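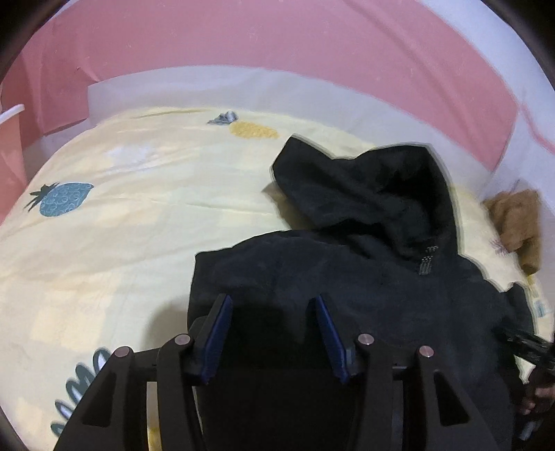 3. What people mean by "clean enough"

3.1 Getting from a diary to a category

I went into this part of the study thinking the coding would be the easy bit. People wrote down what they wore, what they did with it at night, and whether it went in the wash. How hard could that be? The trouble started with the very first batch from Uvstead, where one diary used the word "clean" for a shirt straight off the line, for a shirt worn once to the library, and for a shirt that had (in the writer's own words) "passed the nose." I had one box on my coding sheet for all of that, and it plainly wasn't going to do.

So I threw out the sheet and read everything again. The full set comes to 2244 entries, and by the end of the second reading I had given up on a clean/dirty split and was working with a middle group that I call resting clothes. A resting garment has been worn, hasn't been washed, and is expected to be worn again. Earlier work on laundry habits tends to treat this as a short stop on the way to the hamper. My diarists didn't treat it that way at all! Some garments rested for most of a season.

Of the 2244 entries, 1091 mention at least one resting garment. I coded an entry as "resting" only if the writer said or clearly implied that the thing would be worn again before washing. "Threw jeans on chair" counted if the jeans turned up on the writer the next day, and didn't count if they never came back. I'm sure I missed a few that way, and I would rather miss them than guess.

3.2 Where resting clothes go

The chair is famous, and yes, it's in here. But the bed came up far more than I expected, mostly in the Flistville diaries, where the older houses have small closets and not much wall left over for hooks. A lot of those houses went up before 1962, when the town changed its building rules, and the bedrooms are narrow enough that a chair blocks the door. People lay things out on the bed in the morning, move them to the footboard at night, and then put them back on the bed the next day. One diarist called this "feeding the bed," which I loved and nearly used as the title of the paper.

Hooded tops deserve a note of their own here. They were the garment I had the most trouble sorting, and I changed my mind about them twice. They get worn over other things, so people think of them as protected from the body and therefore slow to get dirty. They also get worn to bed, on the couch, and out to the trash cans, so the same garment can be sleepwear and a jacket within one evening. The form is familiar enough (Figure 1, a black hooded garment spread out on a pale yellow printed bedsheet), but its place in the house isn't settled, and the diaries show people arguing with themselves over whether it belongs on a coat hook or in a drawer.

Color came into it too. Diarists from Ustasholm wrote again and again that dark clothes could "go longer." Some meant that stains don't show. Others were worried about fading and said so, and a couple of them had rules passed down from a parent about never washing black with anything else. I can't separate those two reasons using this material. The entries are short, people were tired when they wrote them, and I hadn't thought to ask.

3.3 The smell test and other tests

Nearly every household had some kind of test. Smell was the big one, then a look at the cuffs and collar, and then a sort of feel test that people found hard to put into words ("it had gone soft in a bad way"). I coded all three separately for a while and then noticed that writers usually did them together, in one quick motion at the edge of the bed, so I merged them under "check." You can still see the separate codes in the older version of the sheet, dated 2/21/24, which I've kept with the project files in case someone wants to redo the split.

What surprised me was who gets to do the check. In shared homes, people checked their own clothes and mostly left other people's alone, except for children's things, which were washed with no check whatsoever. Couples in the Cabrera group were the exception. They checked each other's clothes freely and wrote about it with a good deal of humor, plus the occasional grudge. I don't have a good explanation. The Cabrera diarists were also the only ones who shared a laundry room with their neighbors, and it may be that once your socks have been seen by the whole building, a spouse sniffing your sweater is no big deal. That's a hunch and I'm leaving it as one.

3.4 Some limits

The diaries ran for 9 months and ended in September, so I have very little on what happens when heating season starts and heavier clothes come back out. I'd expect the resting group to grow. Wool hardly appears at all, and the few entries that do mention it are all about airing things on a porch.

I should also own up to my own habits. I keep a resting pile, I've always kept one, and I probably read some of these entries with more sympathy than a tidier coder would have. A second reader went through the Uvstead batch and disagreed with me mostly on towels, which I had been calling clothes. They're out of the counts now. Bathrobes are still in, and I take those up in Section 4 with the rest of the in-between garments.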